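My daughter is six and has asked for a farm under her bedroom window, and I've said yes, because I want one too! I'm thinking of the small-scale kind you play with on the floor, with paddocks, a creek, a shed and a lane going round the lot. I've got a sheet of MDF 38 mm too wide for the gap (I'll trim it) and a box of animals from the op shop in every size and colour. What I can't work out is the ground. Paint? Flock? Fabric? It has to survive being knelt on.

**Hok-lam Chow**

---

Paint first, always. Two coats of sample-pot green and a coat of brown along the lane while the green is still tacky, so the edges blur together. I've built three of these now for nieces and nephews and the paint is the only part that lasts the distance.

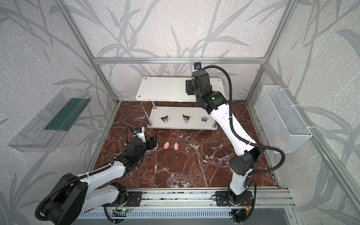
Keep flock for the corners where knees don't go. Kids shed it through the whole house otherwise, and you'll find it in the toaster. For the creek I use gloss varnish over dark blue, five thin coats, leaving it overnight between each. Ko's hardware near us mixes sample pots in any colour you bring in — I took a leaf — and they come in under $10 each.

Seal the edges of the MDF before anything else or they'll fur up the first time someone spills a drink on the farm. Someone will!

**Ya-wen Tang**

---

felt. glue it down. done

**Howard Dawber**

---

I love this question so much. We made one in January for my son and it's still the favourite thing in the house, grown-ups included.

I'd go with Ya-wen on paint, but think about your fences before you pick up a brush. We drilled a row of holes along each boundary and pushed in short bits of dowel, with string run between them, so the paddocks can be rearranged when the sheep need more room (they always need more room). If you drill after painting you get little chipped rings round every hole, and I spent a whole evening touching ours up. 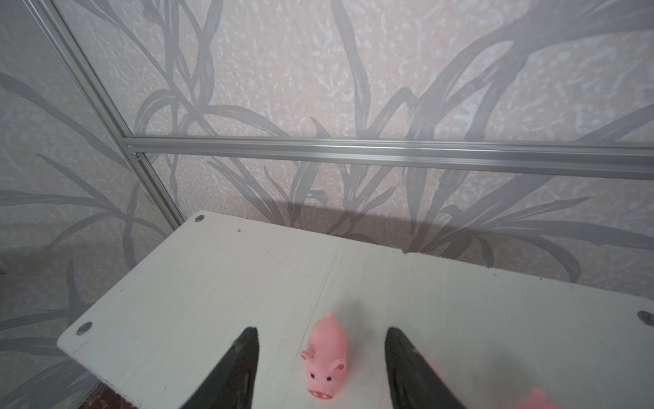

Don't worry too much about matching sizes, either. Ours has a cow shorter than the hens and the kids have never minded. I'd sort for steadiness instead: stand each animal on a bit of carpet and give the floor a stamp, and anything that topples goes in a separate box. A rubber pig with a curly tail and floppy ears earns its place even if it's a shiny salmon-pink no farmer has ever seen, and a few grey smudges on its back just look like mud. Put it by the creek.

Last thing, castors! Ours slides under the bed at night and it's the best decision we made. Use the low ones, and check your clearance with the animals standing up.

**Yi-chun Cheng**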